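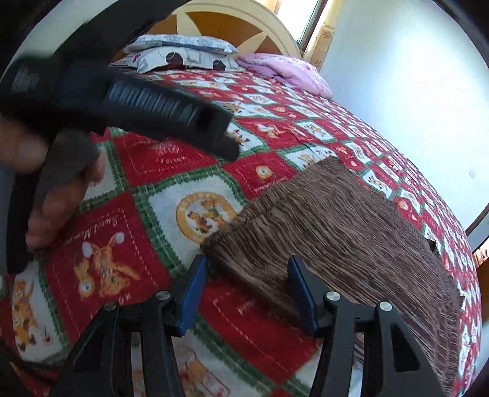
Soft Things at Home: Keeping Bedding and Knitwear in Good Shape
Final project report, Household Textiles
Sabina Miah and Eilif Moen
Advisor: Wenche Dalen

1. Why we picked this

We both like fabric, and we both own too much of it! When the class list of topics came out in May we went straight for textile care. Most of the guides we found were about getting stains out, and we wanted to know about the ordinary part: dust, lint, pilling, how things get folded, where they sit between uses. A bedroom turned out to be the perfect place to study that, with the biggest piece of cloth in most homes lying right there in the middle of it.

2. What we asked

We sent a short questionnaire to other students and their families and got 141 answers back, far more than we had hoped for. We asked how often people shake out or clean a bed cover on the bed, how often it goes in the wash, and what they do with knits they have worn once but don't want to wash yet. That last question got the longest answers by far. People have strong feelings about the chair.

The most common place for a once-worn knit was a chair, then the end of the bed, then back in the closet with the clean clothes. Only 3 people said they air theirs out on a rack first, and all of them wrote whole paragraphs about how well it works, which we loved reading.

3. The bed cover

Our main piece was a bed cover with a patchwork pattern in red and white squares, edged in green zigzag and full of cartoon animals. We adore it. It is also a really good teaching piece! Lint that disappears on a white square is plain to see on a red one, so a busy pattern can fool you if you only check one color.

Our routine, after several tries:

Clear the bed completely, pillows too.
Start at the head and work toward the foot in overlapping strips.
Smooth the cloth flat with your free hand as you go.
Check the red areas last, from a low angle with a lamp on.

Eilif wanted to go in circles at first. We tested both ways, and strips were easier to keep track of on a big bed. We also learned to go gently near any seam or trim, where a loose thread can catch and pull.

4. Knitwear on the bed

A made bed is a great folding table for knits. It is wide, it is at a decent height, and you can spread a heavy piece all the way out before you fold it. We worked with a brown knit in a heathered yarn, streaked with maroon and a grayish beige, and the ribbed band was what taught us the most. If the rib is folded crooked, everything after it is crooked too. So we now square up the ribbing first, fold along the length, and only then bring the ends together. Sabina's label for this in our notes is "rib first," underlined twice.

For storage we compared hanging, rolling and flat stacking. Flat stacking won for anything heavy. Rolling was fine for thin knits in a shallow drawer.
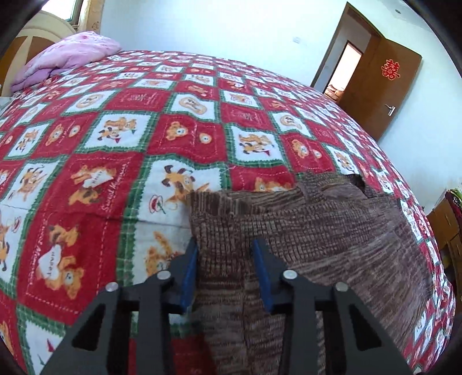

Gunnel Haugen wrote to us after reading the draft that she would put a clean sheet over the bed cover before laying any wool on it. Fuzz from a dark knit gets into quilted stitching, she said, and then you have to do the bed all over again. We tried it with an old cotton sheet and she is right. It has gone into the routine.

5. What we would do next

We would like to try different washing temperatures on small samples, and to ask the chair people to switch to a rack for a month and tell us how it goes. Britt-Marie Dahlgren has offered us a bag of wool scraps for the pilling test, and we have already said yes. The full questionnaire and the answers are in Appendix A, and the folding notes are in Appendix B.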